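Canteen Trays and Cutlery: Frequently Asked Questions

Where should used cutlery be placed?
Cutlery is to be laid directly in the gray tray — never inside a cup or bowl.
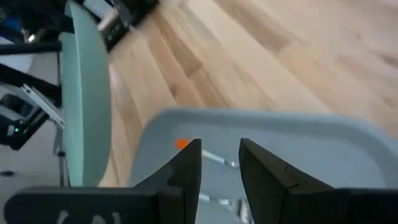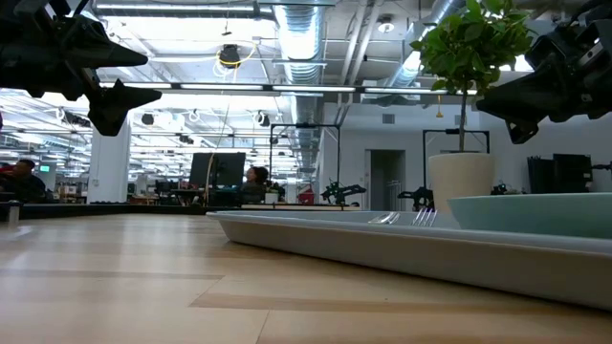 Light gray tray with silver metal pieces inside.

May a bowl be returned on the same tray?
Yes. One bowl per tray is permitted, provided that it is empty.

Are trays available for meetings?
Trays may be reserved through Razia Ansari, extension 669, until 9 a.m. on the day of use.

May the potted plants be moved?
No. Plants remain on the tables at all times.

Related items
Stikholm Building: Opening Hours
Hukside Room Reservations
Lost Property
Canteen Menu, April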